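Omura 12 Packing Cube and Caption Card Set

Item 701
By Grellberg Travel Goods
Ships from our Radico warehouse

Overview

The Omura 12 is a set of soft packing cubes for city trips, sold with a pad of blank caption cards for people who take a lot of travel photos and later forget where they took them. The cubes fit inside a standard carry-on. The cards slip into a clear pocket on the lid of each cube, so you can use them as luggage labels on the way out and as a photo record on the way home.

We first made the set for long weekends in Europe, where most people bring one bag and stay in one hotel. It works just as well for road trips and train travel. If you usually check a large suitcase, look at the Faulkner set instead, which has deeper cubes and a separate shoe bag.

What's in the set

2 large cubes for shirts, sweaters and pants
2 small cubes for underwear, socks and swimwear
1 flat sleeve for chargers and cables
1 drawstring laundry bag
1 pad of 12 caption cards
1 pencil

Fabric and zippers

The cubes are made of ripstop nylon with a mesh panel in the lid. The mesh lets you see what is inside without opening the zipper, and it lets damp clothes breathe a little on the way home. The zippers run around three sides, so the lid folds all the way back and the cube can sit open in a hotel drawer.

Each large cube has a second zipper that compresses the contents. Fill the cube, close the main zipper, then press down with your hand while you pull the second one around. It takes some effort the first few times. Do not force the zipper if fabric is caught in it. Back it up an inch, clear the fabric and try again.

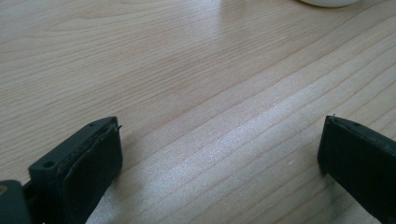

One buyer wrote to us after a week of trains and small hotels that the compression zipper was stiff until the third day and fine after that, and that the small cubes were the ones she used most. She would have liked a third small cube and no laundry bag.

We have heard the request for extra small cubes often enough that they are now sold singly. Order item 868 and choose a color to match your set. The laundry bag stays in the set for now.

Using the caption cards

The cards are heavy uncoated paper and take pencil or ballpoint well. Gel ink can smear. Each card has lines for the city, the place, the day of the trip and a short caption. The back is blank.

Most people fill in a card each evening, while the names of streets and restaurants are still fresh. Keep the caption short. "Coffee by the river, second bridge" will tell you more in a few years than a long paragraph about the weather. If you post your photos as you go, write the caption on the card first and copy it over when you have a good connection.

A few lines that fit on a card:

Got lost, found lunch
Two scoops, no regrets
The long way back to the hotel
Church bells at 7 and I was already up
Wrong train, nice view

The pad is sized for one card a day on a trip of up to 12 days. Refill pads come in the same size and are listed under Accessories. The Omura and Faulkner sets use the same refill.

Packing a carry-on with the Omura 12

Put the large cubes in first, flat against the back of the bag, with the lids facing out. Stand the small cubes on edge beside them. The flat sleeve goes on top where you can reach it at the security line. Fold the laundry bag and lay it along the side.

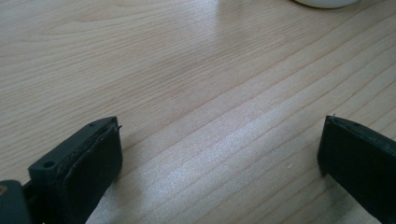 Shoes go in last, soles against the wall of the bag. If the bag is still hard to close, take one item out of each large cube and wear the heaviest sweater on the plane. Compression makes clothes smaller but does not make them lighter, so check your airline's weight limit before you leave home. Many smaller airlines weigh carry-ons at the gate.

On the return trip, use one large cube for clean clothes and the other for things you bought. Dirty clothes go in the laundry bag. Anything breakable should be rolled inside a shirt and placed in the middle of a cube, with the compression zipper left open.

Care

Take out the caption card before washing. Wash the cubes by hand in cool water with a mild soap, then hang them up with the lids open. Do not iron them or put them in a dryer. The laundry bag can go in the machine with your clothes.

If a zipper starts to drag after a beach trip, rinse it in fresh water to get the sand out and rub a little candle wax along the teeth.

Colors

Slate, brick, olive and sand. Brick is out of stock until June. Sand shows marks more than the others, and we suggest one of the darker colors if you travel with small children.

Shipping and returns

Orders placed before noon on a working day leave the same day. Orders placed on Saturday go out with the next working day's shipment. You can return an unused set in its original bag for a refund. Caption pads with writing on them cannot be returned, but you can still send back the cubes, and we will take the price of the pad off your refund.

Zippers and seams are covered against faults under normal use. Include your order number and a photo of the problem when you write to us. We will repair the cube where we can and replace it where we can't.

Related items

Faulkner set, deep cubes with shoe bag
Single small cube, item 868
Caption card refill pad
Replacement zipper pulls, pack of 2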